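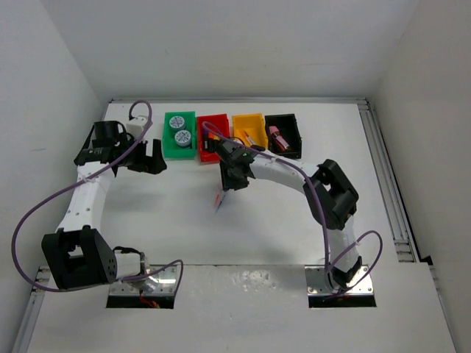 Pôle Lecture et Quartiers — Fondation Graridel

Chers amis de la fondation, la tournée du bibliobus a bien repris, et nous en sommes très heureux ! Depuis le dernier point, 1,122 prêts ont été enregistrés sur 4 arrêts, dont celui d'Oller, longtemps resté timide.
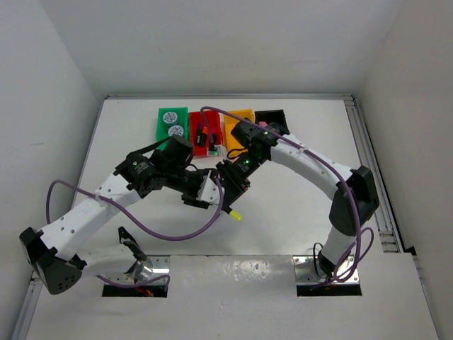
Une lectrice d'Oller nous a écrit qu'elle aimerait un passage le soir — nous l'essaierons en octobre, si le budget carburant le permet.

Contact : Pôle Lecture — © Graridel — Haut de page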